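Third Hand Wanted

I have wanted a robot since I was about nine, and what I pictured then was something that would walk the dog. What I have now, at considerably more than nine, is a bench in a shared workshop, a box of dark green plastic parts and a strong opinion about heat-set inserts. I couldn't be happier!

The workshop is in Jumham, over what used to be a carpet showroom, and you get to it up a metal staircase that is lethal in frost. Members pay monthly, and for that you get a bench, a locker, the use of two printers and a laser cutter, and as much advice as you can stand. I joined in April because I'd run out of kitchen table. I went in planning to build an arm. Everyone who joins a place like that plans to build an arm, I think, and the lockers are full of elbows.

I did start one. It had five joints and it could point at things, slowly, with a sort of palsied dignity, and after two months of fiddling I had spent far more on motors than I'd owned up to at home. What it couldn't do was pick anything up, as I had put off the hand until last. That's a daft way round to do it. The hand is the bit that touches the world, and all the rest is there to carry it about. So I took the arm apart, sold the motors to another member (for less than I paid, naturally) and began again at the other end.

The plan this time was a gripper you hold yourself. Your own arm does the reaching, which it is already very good at, and the tool does the gripping. There are two fingers that close towards each other, a handle and a trigger, and a camera looking out over the fingers so that everything you do with it gets recorded from the gripper's point of view. The recordings are for later, when the fingers go on a proper arm and a program has to learn what a decent grab looks like. I'd read about people doing this and thought, well, I can hold a thing and squeeze it. I have been training for that all my life.

I called the project Vedden, for no reason except that I needed a folder name and it sounded like a small Scandinavian lamp.

The first fingers were hopeless. I drew them long and elegant, like sugar tongs, and they flexed so much that they'd cross over at the tips when I squeezed. Second go, I made them so chunky that I couldn't see past them. The current ones are a compromise, blocky at the back with a step partway along and some small holes in the top face so I can bolt different tips on. I drew those holes in before I'd decided what the tips would be, and I'm very pleased with past me for it. Past me is not usually so considerate.

If you fancy trying this yourself, the printing is the cheap part. I used a reel of matt dark green because it was on the shelf and had been paid for, and it has been a happy accident, as glossy plastic throws little highlights all over the recording. The screws, bearings and trigger spring came to 60 pounds with postage. The camera was 80, second-hand, and arrived with someone's holiday sticker on it. Altogether I have put 165 pounds into Vedden, counting the spring I lost down the back of the radiator and had to buy again. For comparison, the arm had cost more than that by the time it had a shoulder.

Printing in a shared workshop takes a bit of diplomacy. There's a sheet on the wall where you write your name against a slot, and a long job started at teatime will get you looks. A finger takes most of an evening at the settings I like, so I do one at a time and bring a book. I have also learned to print them lying on their sides. Stood upright they snap along the layers the first time you pinch something hard, and they do it with a crack that makes the whole room turn round.

The trigger gave me more grief than the rest put together. I wanted it light enough to use for an hour and stiff enough to spring back properly, and those two wishes fight each other all the way down. I tried elastic bands. I tried the spring out of a clothes peg. One of the older members, who used to mend sewing machines, took it off me, tutted, filed a sixteenth of an inch off the pivot and gave it back working. I had been about to redesign the entire handle.

Then there's the question of what to pick up! I started with blocks, as you do, and blocks are dull. They're square, they stay put, and any fool can grab one. I wanted household things, the sort of stuff I'd hope a robot might one day deal with while I sit down. So I went round the charity shops for crockery and came home with a bagful. Bowls are an education. You can take a bowl by the rim, but only if one finger goes inside, and if you come in at the wrong slant you just shunt the whole business across the table. Spoons are worse. The handle is fine until it swings, and it always swings.

And chopsticks, well. I put chopsticks in as a joke and they've turned into the main event. A chopstick lying flat on a surface is a horrible thing to grip. It's thin, it rolls, and the fingers have to get right down to the surface on either side of it without jamming into the surface themselves. Lying across a plate it's much friendlier, since there's air underneath. Flat on a tray I was missing it more often than not, and I have eyes and a lifetime of practice. I filed the tips thinner, then thinner again, and stuck a sliver of rubber on the inside faces. Now I can do it nearly every time, provided I've had a cup of tea and I'm not showing off.

I moved a lot of this work to the big table, with a pale cloth over it, so that dark things stand out. I recommend a cloth anyway. It saves your crockery, it keeps the noise down, and it stops bits skating off towards the floor. Give it a shake now and then, though. I've gone back through recordings and found specks and stray threads I never noticed at the time, and once you've spotted one you can't look at anything else.

I keep a tally of attempts, in pencil, in the back of a diary. It stood at 3867 when I sat down to write this. My other half thinks that is a shocking number of times to pick up cutlery, and suggested there was a sinkful at home if I was short of material. It's a fair point. I've got over 80 percent of them sorted into good and bad, and it's slow going. You sit there watching your own hand dither over a spoon and you learn things about yourself. I hesitate. I hover, go in, change my mind and come back out, and I'd never have guessed it. I asked another member to do a batch and she goes straight in like a heron. Which of us should the robot copy? I lean towards the heron, but my dithery ones catch more of the awkward cases, so they're all staying in for now.

I should say something about the arm, as it's what everybody asks when they come past the bench. There is one! It's a kit from a little outfit called Loureiro, bought by the workshop for general use and mostly used for holding the door open. I've made an adapter plate so that the fingers will bolt straight on, and I've been allowed a corner to set it up in as long as I put the stop button where people can reach it. So far it has been bolted on, switched on and switched off again. The adapter is a fraction too thick, which puts the fingers slightly ahead of where the recordings think they are, and that fraction is precisely one chopstick.

The software is the part I'm least qualified to talk about, so I'll keep it short. I'm using a free package called Zistitz, which has a friendly manual and an unfriendly everything else. It wants all the recordings trimmed to the same sort of shape before it'll look at them, and my early ones, from when I kept forgetting to stop the camera, include long stretches of me walking to the kettle. Trim as you go. I didn't, and I've lost whole weekends to it.

As for what I'd do differently, I'd start with the hand, obviously. I'd buy twice as many screws. I'd label my finger versions from the very first one, as I've now got a biscuit tin of nearly identical green lumps and I couldn't swear to which is which. I'd ask for help with the trigger on day one. And I'd pick crockery with a dark line round the rim every time, as it's so much easier to see where the edge is when you're steering in.

Next week I'm printing a thinner adapter, if I can get a slot on the sheet. After that it's back to the tray and the chopsticks, with the arm having a go this time and me standing beside it with one hand on the button.

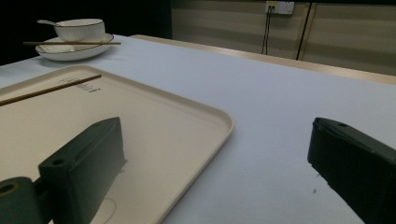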